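Como funciona um hotel por dentro?

Já dormiste num hotel? Então sabes que é uma aventura: uma cama nova, um corredor comprido e um cartão que abre a porta! Mas um hotel é também uma máquina gigante, cheia de gente a trabalhar enquanto tu sonhas.
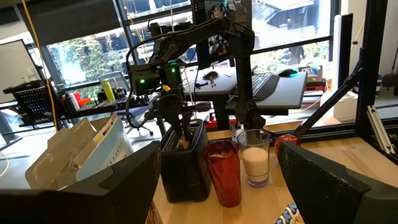
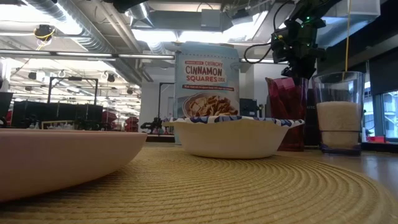
Torradeira e cereais: coisas de pequeno-almoço!

Vamos espreitar o Hotel Natside, que tem 170 quartos. Tudo começa na receção. Quando a tua família chega, a pessoa ao balcão procura a reserva no computador. A reserva é uma espécie de promessa: «este quarto fica guardado para vocês». A isto chama-se fazer o check-in, uma expressão inglesa que se usa em hotéis do mundo inteiro.

E o cartão do quarto, como sabe qual é a tua porta? Lá dentro há um código secreto! A fechadura lê o código e, se for o certo, faz clique. Quando vais embora, o código deixa de funcionar.

Depois há a lavandaria, e essa é enorme! Num dia cheio de maio, o Natside lava 699 toalhas. Os lençóis passam por uns rolos muito quentes que os deixam lisinhos num instante (imagina passar aquilo tudo a ferro à mão!).

Quem arruma os quartos leva um carrinho com sabonetes, toalhas e papel higiénico. Cada quarto demora 35 minutos a ficar pronto para os hóspedes seguintes.

Palavras para aprender
Hóspede: a pessoa que fica no hotel.
Check-out: a hora de devolver o quarto.
Meia pensão: dormida, pequeno-almoço e mais uma refeição.

Na próxima viagem, pergunta na receção quantos quartos tem o teu hotel!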